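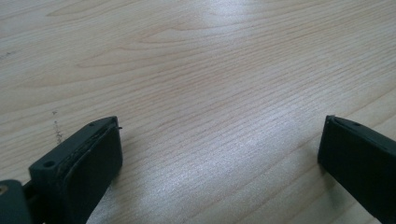
Para que tipo de eventos se destina o painel de fundo Bollex?

O painel de fundo Bollex destina-se a estreias de cinema e televisão, galas de prémios, conferências de imprensa de elenco e outras ocasiões em que artistas e convidados são fotografados à chegada, diante dos logótipos da produção e dos patrocinadores.

Painel de fundo modular Bollex
Equipamento para passadeira vermelha e sessões de fotografia de imprensa
Venda e aluguer: Sinuvside, Equipamento para Eventos

Apresentação

O Bollex é um sistema modular de estrutura e tela impressa. Cada módulo é autónomo e pode ser utilizado isoladamente, em entrevistas individuais, ou ligado a outros módulos para formar uma parede contínua ao longo da passadeira. A união entre módulos faz-se pela face posterior e a tela cobre as juntas, de modo que a superfície fotografada se apresenta sem interrupções.

O sistema foi desenvolvido pela Sinuvside a partir dos pedidos recebidos de distribuidoras, canais de televisão e agências de comunicação que organizam regularmente estreias em salas com átrios de dimensões muito diferentes. A coordenação técnica do projeto coube a Kavitha Reddy, responsável pela área de estruturas.

Características técnicas

Largura de cada módulo: 116 cm
Profundidade da base: 77 cm
Peso do módulo com contrapeso: 26 kg
Estrutura: alumínio anodizado, acabamento mate
Tela: poliéster de trama fechada, impressão por sublimação, face sem brilho
Fixação da tela: perfil de silicone encaixado em calha
Ligação entre módulos: fecho excêntrico, sem ferramentas
Utilização: interior e exterior coberto
Garantia da estrutura: dois anos

A face sem brilho da tela reduz os reflexos provocados pelos flashes e pela iluminação contínua das equipas de televisão. Recomenda-se, ainda assim, que os projetores sejam colocados em posição lateral e que se reserve espaço livre entre os convidados e o painel, a fim de evitar sombras marcadas sobre os logótipos.

Composição do fornecimento

O fornecimento de cada módulo inclui a estrutura desmontada, a base com contrapeso, a tela impressa de acordo com a arte final aprovada, um saco de transporte para a tela e uma mala rígida para os perfis. As instruções de montagem acompanham o equipamento em português e em inglês.

A passadeira, os pilaretes com cordão e a iluminação não fazem parte do fornecimento e devem ser encomendados em separado. A passadeira Jillach, disponível em vermelho, preto e azul-noite, tem remate lateral compatível com a base do Bollex e pode ser cortada à medida da sala.

Preparação da arte final

A disposição dos logótipos é decisiva para o aproveitamento das imagens pela imprensa. Numa fotografia de meio corpo, a zona útil situa-se ao nível dos ombros e do rosto, pelo que os logótipos colocados junto ao chão raramente são publicados. A Sinuvside disponibiliza um modelo com as zonas de repetição assinaladas e recomenda a alternância do título da obra com as marcas dos patrocinadores, em linhas desencontradas.

Os ficheiros devem ser entregues em formato vetorial, com os textos convertidos em curvas e as cores indicadas em CMYK. Os fundos inteiramente brancos são aceites, embora se aconselhe um cinzento muito claro ou uma cor da identidade gráfica da produção, por facilitarem a medição da exposição quando os convidados vestem tons claros. A prova digital é enviada ao cliente para aprovação por escrito. Após essa aprovação, as alterações à arte final implicam nova impressão e são faturadas.

Quando o contrato com o elenco ou com os patrocinadores estabelecer regras sobre a ordem ou a dimensão dos nomes, cabe à entidade organizadora verificar a sua observância antes de aprovar a prova.

Montagem e segurança

A montagem deve ser efetuada por duas pessoas, sobre pavimento nivelado. Os contrapesos são colocados antes de a tela ser esticada e permanecem na base durante toda a utilização. É proibido suspender da estrutura projetores, colunas de som ou elementos decorativos.

Em exterior coberto, compete ao organizador acompanhar as condições de vento e ordenar a desmontagem sempre que a tela apresente movimento visível. O sistema não se destina a espaços totalmente descobertos.

A base deve ficar afastada das portas de emergência e dos percursos de evacuação definidos pela sala. Nos eventos com área reservada a fotógrafos, sugere-se que a circulação dos convidados se faça num único sentido, com entrada e saída em extremos opostos do painel.

Conservação

A tela pode ser lavada à máquina, a baixa temperatura e sem amaciador, e deve secar na horizontal ou já montada na estrutura. As marcas de maquilhagem, frequentes nas sessões com elenco, removem-se com um pano húmido e sabão neutro. Não devem ser utilizados diluentes. Para armazenamento, a tela é enrolada com a face impressa para fora; a dobragem prolongada deixa vincos que podem permanecer visíveis nas fotografias.

Modalidades de aquisição

O Bollex está disponível para compra e para aluguer. No aluguer, a estrutura é devolvida à Sinuvside após o evento e a tela personalizada fica na posse do cliente – salvo indicação em contrário, é entregue já enrolada no respetivo saco. O serviço de montagem e desmontagem no local é opcional e depende de marcação.

As entidades que organizam vários eventos por ano podem aderir ao plano Faulkner, que inclui a guarda das telas em armazém, a inspeção da estrutura entre utilizações e a prioridade na reserva de módulos. Durante o mês de outubro, período de maior procura por parte dos festivais, as reservas ficam sujeitas a confirmação de disponibilidade.

A tabela de preços em vigor é válida para encomendas confirmadas até 30 de novembro de 2023. Os valores não incluem transporte para as regiões autónomas.

Contactos

Pedidos de orçamento: Hélder Falcão, Departamento Comercial
Arte final e provas: Marianna Walczak, Departamento Gráfico
Aluguer, montagem e plano Faulkner: Kacper Wieczorek, Departamento de Operações

No pedido de orçamento devem constar a data e o local do evento, o número de módulos pretendido, a modalidade de aquisição e a indicação de que a utilização será em interior ou em exterior coberto.

Produtos relacionados

Passadeira Jillach
Pilaretes com cordão
Tela de substituição para módulo Bollex
Mala rígida para perfis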